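I bought Stullance after hearing it praised at my reading group, and finished its nine chapters in 3 evenings. It's a history of the packed lunch – who made it, who carried it – told mostly through letters.

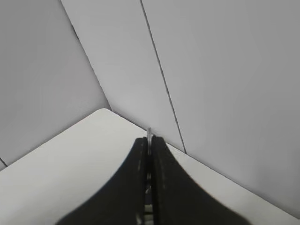
Up close

The chapter on the Dedley mill is the best by far. Ekanayake has a lovely light touch with the women's letters (I read one out loud to my sister!), and the footnotes are a treat.

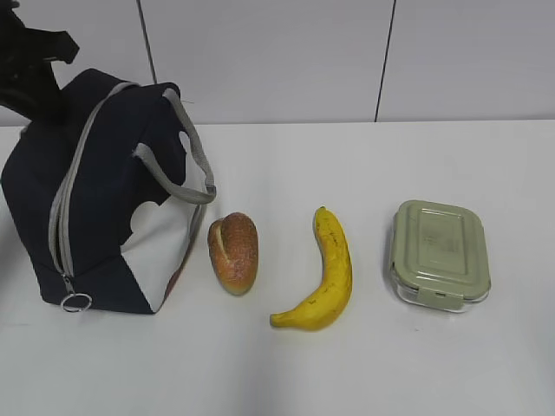 A navy lunch bag

The middle drags a little, and I skimmed the tariff pages.

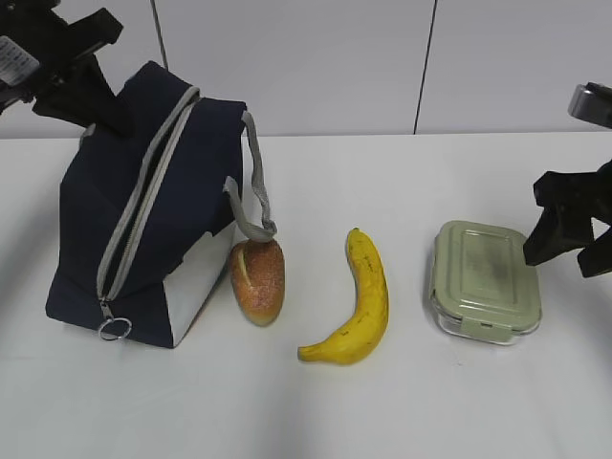

Şükran Ersoy
Nonfiction reviewer

My Keranix paperback has tiny print, so get the hardcover if you can. I'd give it 4 stars out of five and I'm already lending it out.

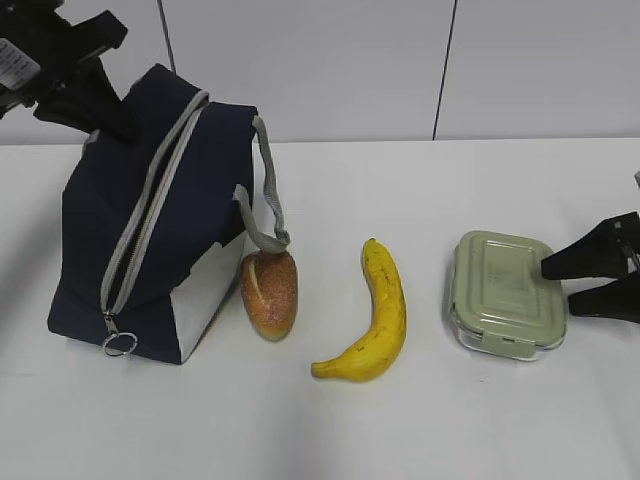

Bag, roll, banana and a green-lidded container

Posted March 2021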